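From: R. Sikder
To: Resgate Food Vendors list
Date: Friday, August 2, 2019
Subject: Re: [resgate-food] Draft rule on "homemade" and "fresh" wording

Octavian, thank you so much for reading the whole draft and writing it up! I had it open in a tab for a week and only got through the definitions. Comments inline.

> Octavian Marinescu wrote:
>
> I went through docket 1861 last night. Short version for people
> selling prepared food: the words "homemade," "fresh" and "local"
> on a menu board or a package would each get a definition, and if
> the inspector disagrees with how you use one you get a written
> notice. You then have 5 days to answer in writing before there
> is any penalty.

The written notice is the part I'm most excited about. Under the old rule the inspector could write you up on the spot, and you found out what the problem was when the letter came with the fine already on it. Getting a chance to explain yourself first is a huge step up, and I think we should say so loudly in our comments. They hear plenty from us when we're mad.

I do want to know if those are business days. Anyone who sells Saturday and Sunday and preps the two days before that (me, and I'd guess half this list) could lose the whole window standing over a stove. I couldn't find it in the draft. Did you?

> The first penalty is $100 per sign or label, and I read that as
> per label, not per product. So a tray of jars with the same wrong
> word on it could add up fast. I may be wrong here, the sentence
> is badly built.

I read it three times and I get the same thing you do. This needs fixing! One mistake at the print shop shouldn't cost more than the jars. I'd suggest we ask for "per product offered for sale" and leave the dollar amount alone, as it seems fair to me for a first penalty.

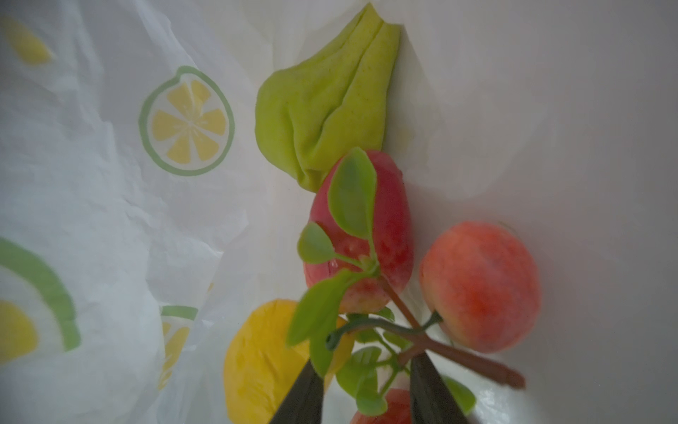
On the definitions themselves, "fresh" is better than I feared. It covers anything not frozen, canned or heat treated, and washing and trimming are fine. Cold storage is fine too. What they left out is cut produce that's been dipped in lemon juice, and that matters to everyone doing cups and salads. I'm going to write a paragraph on just that and I'd love a second pair of eyes.
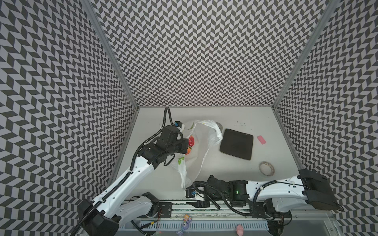
Work surface with chevron-patterned walls behind.

> "Homemade" is the odd one. As drafted it means made in a home
> kitchen, full stop. Those of us who moved into a shared kitchen
> BECAUSE the county told us to would have to take the word off
> everything.

Yes, and I laughed out loud when I got there, then I looked at my banner and stopped laughing. My soup base comes out of the shared kitchen at Rurnance, same recipe, same two hands, same dented pot I started with. Could we propose "house-made" as its own term? The folks on the bakery list say their county allows it, with a line on the label naming the kitchen. I'd be very happy with that - it tells customers more than the old word did anyway.

> If you buy in a sauce or a dough and finish it yourself, look at
> section 4 before you print anything new.

Seconding this for everyone who skims. I have new labels waiting in Clerkska and I've put the order on hold. If you use it too, the word search in the label list will find every product with "fresh" in the name, and you can export just those. Took me one cup of coffee.

So, comments! The March round got so few that the office read them all out in one sitting, according to the minutes. Wouldn't it be great to send in around 100 this time? They don't have to be long. Two sentences about your own stall and one thing you'd change would be wonderful, and please put the docket number in the subject line so it gets filed with the rest.

I'll post my draft on the lemon juice question here on Monday. Octavian, would you take the per-label penalty? You already have it clearer in your head than the draft does.

Also, whoever has the folding table with the blue clamp, I still need it back.

Sikder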